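Groups > Hodetthorpe Robotics Club > Members list > Messages

Print this message | E-mail this message

Re: [hodetthorpe-robotics] flower task, where are we?
Posted in March by Olaia Cifuentes

Hi all,

Sorry for the slow answer, I had the arm to myself until nearly 9 last night and then fell asleep on the bus with the laptop bag on my knees. I'll take Patricio's questions in order, more or less.

Patricio Moya wrote:
> Can whoever was on the arm this week please tell the rest of us
> where we are with the flowers? I have to send our task sheet to the
> Irkilard people before the end of March and right now it just says
> "roses" with a question mark after it.
>
> Specifically:
> - are we keeping the clear box or going back to the cardboard one
> - stem grasp or head grasp
> - is the wrist camera good enough or do we need to beg for the
> overhead one again
> - does anybody have the gripper pad spares, I looked in the gray
> drawer and there was only tape
>
> Also Baltasar, you still have my hex keys.
>
> P.

OK so, the box. I vote we keep the clear one, even though I've said rude things about it all week. The cardboard box was easy, the arm did fine with it, and I think that's exactly the trouble: Irkilard said in the rules that the container can be anything "found in a shop," and I would bet my lunch that somebody on their side shows up with see-through plastic. Better that we suffer now! What goes wrong is mostly glare. The detector loves a bright patch on the bottom of the box and will sometimes decide it's an edge, and then the wrist turns to line itself up with a thing that doesn't exist. Inmaculada hung a bedsheet over the window side and that helped a lot, but we can't exactly bring a bedsheet to the competition (can we? Patricio, could you ask?).

Stem or head: stem. I know Baltasar is going to argue, and yes, the head is a bigger target, and yes, it's red, and red is easy to find. But when the fingers close on the petals you squash the flower, and the judges take points for a squashed flower even when it's a fake one. My feeling is we find the red first, then look below it for green, then follow the green down until it gets skinny and grab there. The messy part is when two roses lie close together and the leaves overlap. The code has no idea which stem goes with which bloom. Half the time I don't either, if I'm looking at the screen.
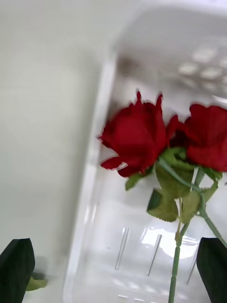 What I'd like to try is a little nudge before the grasp. Come down beside the stem with the fingers nearly closed, push sideways a tiny bit, back off, look again. If the bloom moved along with the stem, that's our pair. It's slow, but we have 4 minutes per run and at the moment we use 2 of them, so there's room. Ainhoa wrote something similar for the bolts-in-a-tray task last year and I'm hoping she still has it somewhere (Ainhoa? please? I looked in the old folder and it's a jungle in there).

Wrist camera: good enough, with one big "but." It blurs if we look while the arm is still moving, and I found out we've been doing that the whole time. There's a wait after each move, only it's counted from when the move starts and not from when it finishes. Ugh. So on a long move we're basically taking pictures out of a car window. I changed it on my branch to wait for the arm to report that it's stopped, and then a short pause on top. Please don't merge it yet, I haven't tried it with the fast profile.

The other thing with the wrist view is that our own fingers are in it. The mask we use to ignore them was drawn for the old pads and the new ones are fatter, so there's a sliver of finger the code thinks is a very dark leaf. I'll redraw the mask, it's a ten-minute job and I keep not doing it.

Labels, before anyone asks: we're up to 3,098 images marked, counting Ainhoa's batch from Toledo. THANK YOU Ainhoa, I can't believe you did that on vacation. I'd still like more where the roses are partly out of view, the model gets weirdly confident when it only has half a flower. If you have a free evening and a podcast to listen to, the labeling page is up and the password is the same as always. Please do the stems too, and please draw them all the way down even when they go behind something. We said we'd do it that way and then about three of us did it differently, me included.

Pad spares: I have them. They were in the Tallener box with the cable ties, no idea why. I put them on the shelf over the sink in a jar with a label on it. The pads on the arm now still have life in them, but if you see the left one starting to peel, change both, otherwise it grips crooked.

So for the task sheet, Patricio, I would write something like:

 Object: artificial rose, single stem
 Container: clear plastic, open top
 Grasp: on the stem, below the leaves
 Camera: wrist only
 Goal: lift one rose out and stand it in the vase

And leave the vase size blank until Inmaculada has finished printing the new one. The neck on the first one came out so narrow that I couldn't get a rose in with my own two hands.

I'm on the arm again tomorrow from 5 pm if anyone wants to come and watch it poke at flowers. Bring a snack, the machine downstairs ate my money again. Baltasar, come and argue with me about heads and stems in person, and bring the hex keys!

Olaia

P.S. Whoever borrowed the long USB cable from the bench, the short one makes the arm stop dead every time it swings to the right. I spent an hour thinking it was my code.

Print this message | E-mail this message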